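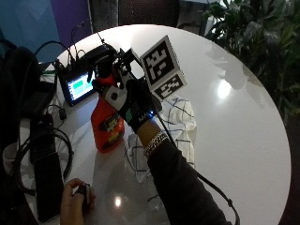 Rowena Belmonte wrote back after last session that the glove kit was the cheap part of her budget, and that the quote had told her so itself. Fair enough, it did. Quotes usually do. Her note is the reason we're spending week four on the lines a quote leaves out.

Unit 4: Costing a demonstration-capture bench

Read the Wiltero quote (handout B) before you come. It prices one sensor glove, one marker mount and a software licence for 10 seats. It says "complete station". Look at any working bench and ask what is lying on it that the vendor didn't list. A spray bottle and a checked cloth cost next to nothing. Cables don't, once you've replaced them a few times, and neither does a tablet if you were told any old one would do.

Things to price separately:

Spares. I allow $400 a year per bench for cables and adapters. Wiltero's sales people think that's high. They don't pay for them.

Operator time. The Bamness trial budgeted 100 hours of recording and needed 417, most of it on wiping and pouring tasks that had to be done over. Ask what share of recordings the vendor expects you to throw out. If the answer is "minimal", write that down and leave the line blank until you have a number.

Surface and lighting. A glossy white table looks good in a brochure. It also throws glare, and you should find out whether the marker tracking copes with that before you sign. Get a test in your own room, on your own furniture.

Licence renewal. The Cuvesex package is cheaper in its first year — read clause 9 for the second.

Wenche Skjelbred's spreadsheet is on the course page. Her labour formula is sound, but the depreciation tab assumes a glove lasts five years and I'd halve that at least.

For next session: rework the Samir budget using your own figures, one page, with every vendor claim marked as tested or untested. Due before the December break. Bring the page on paper, as the projector in our room is still out.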